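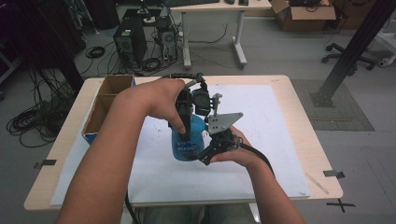 Notebook, Tultham Radio Workshop — 31/10/2025

Entry by J. Saarela. Bench 2, antenna and keying work.

Purpose

To settle the question of the high standing wave ratio on the 40 meter end-fed wire, and to complete the overhaul of the Tuominen straight key before it is returned to the club station at Skutstead. N. Roy attended for the antenna measurements and left before the keying work.

Antenna

The wire was found as left in April, with the far end tied off to the north mast and the feed end at the workshop wall. The coax was disconnected at both ends and checked for continuity and for shorts. No fault. The run was then terminated in a 50 ohm dummy load and the analyzer showed a flat match across the band, so the coax is cleared.

The matching transformer was opened next. The solder joint on the ground side of the primary was dull and could be moved with a fingernail. It was cleaned back and remade. The core shows no cracks. The compensation capacitor was left in place for now, although Roy is of the opinion that it should be replaced with one of a higher voltage rating before the station is used above low power. I agree in principle. None are in stock.

With the transformer refitted, the dip on the analyzer was deeper but still sat too low in the band. The wire was shortened by 27 cm, folded back and taped, not cut. The dip moved up to the part of the band we use for code. It should be measured again after rain before anyone takes the cutters to it.

The counterpoise is 14 feet of insulated wire laid along the foot of the wall. Moving it away from the downspout made a small but repeatable difference to the reading. It is now pegged clear of the downspout. Please do not coil it up when sweeping.
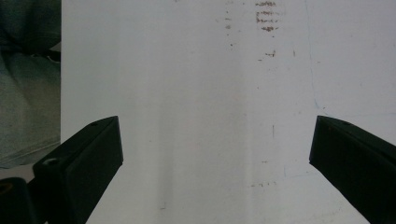 Keying

The Tuominen key came in with a complaint of scratchy contacts and a lever that drifted to one side. Both trunnion screws were loose. The pivots were wiped clean, given a very small amount of light oil, and set so that the lever moves freely with no side play. The contacts were drawn through plain paper several times. No abrasive was used and none should be.

Spring tension was set by ear. Roy prefers it stiffer than I do, and the members at Skutstead can adjust it to suit. Gap is set narrow. The locknut on the rear screw has a worn edge and needs a proper fitting wrench; pliers have plainly been used on it in the past.

The click heard on the sidetone was traced to the Prongate keying interface and has no connection with the key. The series resistor was marked 220 ohms and measured open. It was replaced with one of the same value from the drawer. The sidetone was clean afterward at all speeds tried.

On-air check

Some 8 watts into the end-fed wire, late afternoon, 40 meters. Two contacts were completed, both with fair reports and slow fading. The second operator remarked on a slight chirp at the start of each character. I could not hear it on the monitor receiver. The supply voltage under load was not measured and it ought to have been.

Outstanding

Order capacitors for the matching transformer (Roy).
Measure supply voltage at the transceiver, key down.
Repeat the analyzer sweep in wet weather and note the reading here.
Find a replacement locknut, thread to be confirmed against the old one.
Return key and interface to Skutstead together, with the spare lead — the spare is still in my bag.

J.S.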